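Ribbing (knitting)

Ribbing, or rib, is a knitted fabric in which columns of knit stitches alternate with columns of purl stitches. The columns, called wales, form fine or broad vertical ridges. Rib stretches widthways far more than plain knit and tends to return to its original width, and it is commonly used for the cuffs, waistbands and necklines of sweatshirts and jumpers.

Structure

Ribs are named by the number of knit and purl wales in each repeat. A 1×1 rib alternates single wales; a 2×2 rib alternates pairs. Balanced ribs look alike on both faces and lie flat when cut, although a folded or rolled edge may curl if it is left unpressed.

Use with fleece-backed cloth

Sweatshirt fleece has a soft, brushed inner face and limited stretch. Rib is therefore cut shorter than the opening it is to fit and stretched to match during sewing. A band is normally folded lengthways, so that two layers meet the body of the garment at the seam. Raw edges of fleece fray and shed fibre, and are usually overlocked.

Rib and body fabric are often dyed in separate lots, and the two may differ in depth of shade even when sold as one colour.
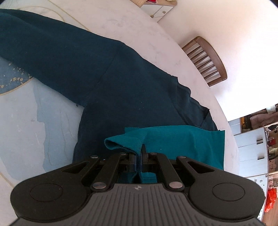 Handling and folding

Rib pieces are laid flat without tension before measuring, with the wales parallel to the table edge. Sweatshirts are folded with the sleeves across the back and the waistband turned up last. Hanging for long periods can lengthen the body and loosen the bands.

See also

Interlock
Jersey (fabric)
Overlock stitch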